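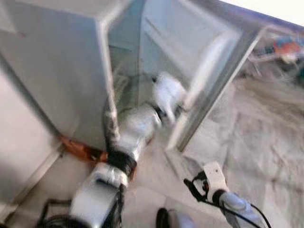 Moving around the room: a study of one interior

Group 7, Wenton, spring term

Introduction

Our project looked at how the layout of a room affects the small jobs done in it, such as putting food away, fetching something from a low place or clearing a path across the floor. We chose one room and kept to it for the full nine weeks. Another group compared two kitchens in Skandport and their report makes a useful contrast with ours, although they were mainly interested in worktops and we hardly mention them.

Method

We walked the routes people take, timed a few of them and drew each one on a floor plan. We also asked people which jobs they put off. The timings varied more than we expected between one person and the next, so we have used them only to compare routes walked by the same person.

The fridge

Most routes began or ended at the fridge. Its door needs a clear space to swing into, and anyone crossing the room at that moment has to wait or go round. On our first plan we drew the fridge as a plain rectangle with the door shut, and the route past it looked wide enough. When we drew the door open, the route nearly closed up. We redrew the plan and recommend that other groups mark open doors from the start.

People also stood at the open fridge for longer than they thought they did. Two of us guessed our own times and both guesses were far too short. Deciding where a thing should go took up most of the time — the lifting was quick.

The floor opening

The second area was the rectangular opening in the floor, next to the white wall. It has a light-brown wooden frame along its near edge and there is a small stack of reddish-orange bricks inside. The floor round it is white marble with long grey veins. The stack comes up slightly higher than the wooden frame, so on our section drawing we had to show the bricks above floor level. We had left them out of the first version completely.

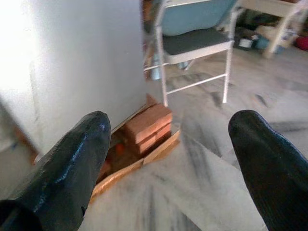 Hortensia Iturra commented on our draft that we had treated the opening as an obstacle and should also treat it as a place where things are kept. She asked us to draw the reach down into it as a route of its own. We did this in the final plan. It is a short line, but it involves bending or kneeling, and two people named it as a job they put off.

Small furniture

Light pieces were the hardest to plan for. We moved them on the drawing several times and never settled on one position. In the end we used a dotted outline for anything that one person could lift, and a solid outline for the rest. 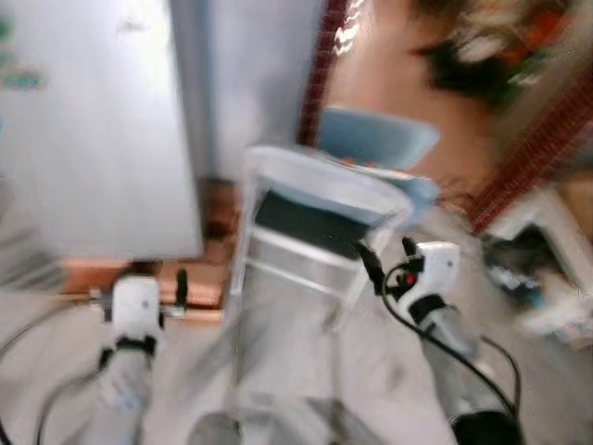
Figure 3. White open-framed piece, probably a small stool, with a pale blue object behind it.

A piece like this takes up little floor, but people steer well clear of it when their hands are full. We added a margin round each dotted outline to allow for that. The width of the margin is our own estimate and would need proper testing.

Problems and further work

Our plan was drawn to the nearest 100 mm, which was too coarse near the opening. We would measure that corner again. We would also like to repeat the timings in January, when the evenings are dark and people may move differently.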